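Pevarska Public Library
Board of Trustees
Minutes of the Regular Meeting, April

The meeting was called to order at 6:30 p.m. in the lower-level meeting room. A quorum was present. The Director and the Head of Circulation attended for staff. The Board Secretary recorded the minutes.

1. Approval of Agenda

The Chair asked that the item on summer hours be heard before the item on the Nurkov Branch roof, as the representative from Brouwer had asked for extra time to set out drawings. The agenda was approved as amended.

2. Approval of Prior Minutes

The March minutes were approved with one correction. Under Item 5, "interlibrary loan fees" should read "interlibrary loan postage." No fee is charged to patrons for interlibrary loans and none has been proposed.

3. Public Comment

A resident of Nurkov asked whether the outdoor book return would be put back on the street side of the building. The Director replied that the present location by the parking lot was chosen for snow removal and that a move had not been studied. The resident asked that it be studied. The Chair thanked the resident and referred the question to the Director.

A second resident spoke in favor of keeping the print newspaper subscriptions.

4. Director's Report

The Director reported 1,942 items checked out from the large-print collection during the quarter, the highest figure since the collection was moved to the main floor. Staff have asked for one more range of low shelving on the east wall. The cost can be met from the existing furnishings line, and no Board action was needed.

The staff computers at the main desk have been replaced. The old machines will be offered to the town offices before disposal, as the surplus property policy requires. 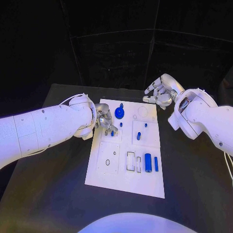 The display policy for the meeting room and the front hall was last revised before the hall was repainted, and several of its terms no longer match the space. The Director presented a draft that limits any one display to 8 weeks and requires a written request from the exhibitor. Trustees discussed the color of the tables and backing to be bought for the hall. One Trustee favored a dark gray tabletop set against black fabric panels, and noted how clearly a white board stands out on a surface of that kind. Another Trustee preferred a lighter finish, citing dust and fingerprints. The Director will bring samples of both to the May meeting. The draft policy was held over to the same meeting so that the two matters can be taken together.

5. Summer Hours

The Head of Circulation presented two schedules. Schedule A closes the main library at 5:00 p.m. on Saturdays through the end of August. Schedule B keeps the present closing time and opens one hour later on weekday mornings. Door counts for last summer were included in the packet.

Several Trustees spoke against a later opening. The morning story hour would have to move, and the bus from Nurkov arrives shortly after the present opening time — a later opening would leave riders waiting outside. The Head of Circulation confirmed that Schedule A could be covered without added staff hours.

Motion to adopt Schedule A. Seconded. Carried, with 4 in favor and 3 opposed.
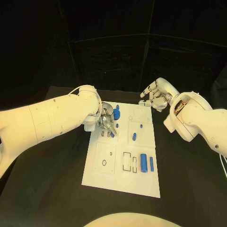
The opposed Trustees asked that the minutes reflect their concern about students who use the building late in the day. The Director will report on Saturday attendance in September. New signs will be posted at both buildings at least two weeks before the change, and the website and phone message will be updated on the same date.

6. Nurkov Branch Roof

The representative from Brouwer reviewed the condition of the flat section over the children's room. The membrane has been patched in several places and the flashing along the north parapet has pulled away. Brouwer recommends full replacement of the flat section and repair only on the pitched section, which was found to be sound.

A Trustee asked whether the work could be done with the branch open. The representative said that the children's room would have to be closed while the old membrane is removed, but that the rest of the branch could stay open. The Director stated that children's materials could be moved to the reading area for that time.

A proposal from Promen was also received. It covers repair of both sections and does not include replacement. The Board agreed that the two proposals could not be fairly compared as written. The Director was instructed to ask both firms for revised proposals on the same scope of work.

Motion to table the item until the revised proposals are received. Seconded. Carried without opposition.

7. Old Business

The revised bylaws remain with the town attorney.

8. New Business

A Trustee requested that meeting packets be sent out earlier. The Secretary will send them one full week before each meeting, beginning with the May packet. Late items will be sent separately and marked as such.

9. Adjournment

There being no further business, the meeting was adjourned at 8:15 p.m. The next regular meeting will be held in May at the Nurkov Branch.

Respectfully submitted,
Board Secretary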